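Right, tables. I've had more emails about white tables and desks than about anything else I've written on here, so this month you're getting everything I know about keeping a pale top looking decent. Mine gets used for wrapping, sewing, glueing, the odd takeaway curry and a fair amount of leaning on, and it went through a very grubby patch in August when I had the windows open and the whole road seemed to blow in.

## The everyday wipe

Warm water, one small squirt of washing-up liquid, and a cloth you've wrung out properly. I know, thrilling! But most of the dull grey film people complain about is old cleaning spray that was never rinsed off. Wipe with the soapy cloth, go over it again with a plain damp one, then dry it with a tea towel. Do the drying bit even if you're in a hurry, as pale matte tops show every streak once the light comes in sideways.

I used Melline spray for years and quite liked the smell, but I was putting it on every day and never rinsing. Once a fortnight is plenty.
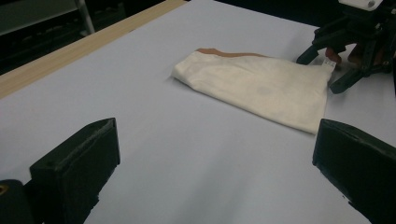

## Marks that won't shift

- **Biro:** a dab of surgical spirit on cotton wool. Work from the outside of the mark inwards or you'll have a blue cloud. Try it somewhere hidden first.
- **Turmeric:** bicarbonate of soda and water mixed to a paste, left for 13 minutes (my kitchen timer sticks at 13, so 13 it is). Wipe, rinse, and then let daylight do the rest over a few days.
- **Candle wax:** leave it to go hard, then lift it with an old plastic card. Never a knife, please. I have a scratch to show for that one.
- **PVA glue:** damp cloth laid over it while you have a cup of tea, then it rolls off under your thumb.
- **Scuffs:** a clean white pencil rubber. Very satisfying.

Melamine sponges do work but they're an abrasive, and on a matte top you can end up with a shiny patch that bothers you more than the stain did. I did this to a Jandel desk and had to keep a plant pot on it until we moved.

## Wooden edges

Bare or lightly finished wood next to a white surface needs treating separately. Keep the soapy water off it as much as you can and wipe along the grain with a barely damp cloth. If it's gone furry, a very light rub with fine sandpaper sorts it, but mask the white bit first with low-tack tape. Go easy with oil too, it creeps, and a yellow line beside a white top is a pain to get off.

For messy jobs I put something down over the lot, usually a big plain sheet, and I tape it only at the corners so that it comes up again without a fight.

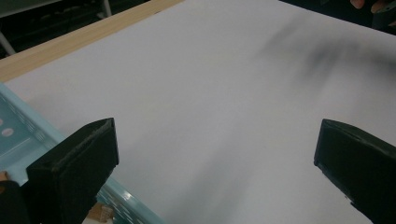
Driss El Idrissi wrote in to say that surgical spirit took the finish clean off his Sobczak table, so he now starts every biro mark with plain hand soap and an old toothbrush, and only gets the bottle out if that fails after 9 or so goes. Fair enough, and I'll be trying the soap first myself.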